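Forum > Arms and Grippers > Simulation
Thread: Dirno two-finger vs Kavard gripper, head camera view in sim

benchrat_60
Started Monday, March 11, 2024

Has anyone compared the Dirno two-finger with the Kavard on a two-arm setup? Volgate's sales page says the Dirno is "camera friendly" because of the slim fingers. I don't know what that means and I suspect they don't either. I have the sim models of both and no money to buy the wrong one.

pallet_jack

Ran both in November. 60 grasps each, same scene, same controller. Dirno dropped 2, Kavard dropped 34. Not close.

torquewrench

34 out of 60 tells me your Kavard model was broken. Did you check the finger friction? The file they ship has it set to almost nothing.

pallet_jack

Used it as shipped. If the maker can't get their own file right, why is that my problem?

torquewrench

Because you're telling people the gripper is bad when all you tested was a text file.

benchrat_60

Can we get back to the camera? Drop counts in sim don't mean much to me until I know I can see the fingers.

mudflap

The slim finger thing is oversold. What blocks your view is the robot's own body, and you can swap grippers all day without fixing it. I'd look at where the camera sits first. McGrath makes a mount that tilts in steps, or move it in the sim for free.

pallet_jack

Disagree. I had a good view of both Dirno fingers at 30 degrees.

mudflap

Both fingers of the near one, sure. What about the other arm? Post a render.

benchrat_60

I'll post mine. Low camera, arms parked, gripper open. You can make out the gap between the fingers on the left one. The right one is so small I couldn't tell you what it's doing, and the white body takes up most of the bottom middle.

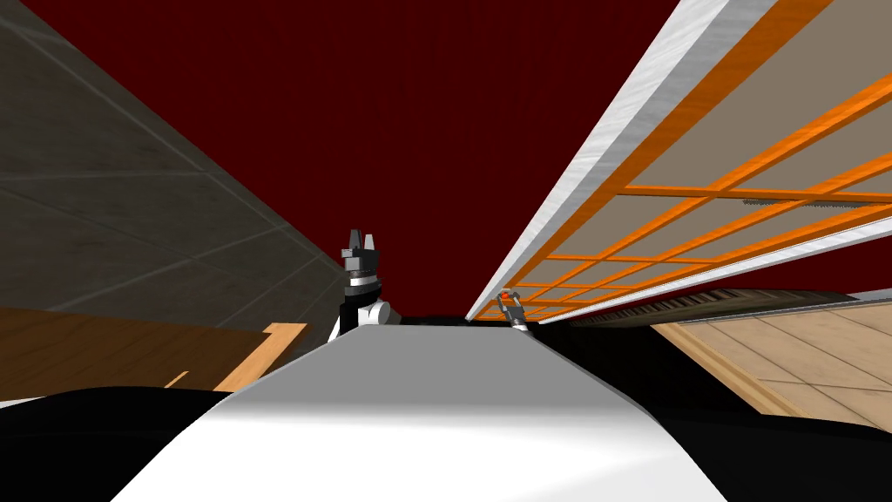 Reply from mudflap

Yep, that's my point. Slim or fat fingers, you'd learn nothing about that far gripper from there. Raise the camera before you spend a cent.

Reply from torquewrench

Dark fingers on dark red isn't helping either. Try a plain light background and see if your detector changes its mind.

Reply from pallet_jack

Still say Dirno. I'll rerun the Kavard with the friction fixed, but I'm not expecting much.

Reply from benchrat_60

Fine, camera first. Which friction value are you using? I'd like to run the same one.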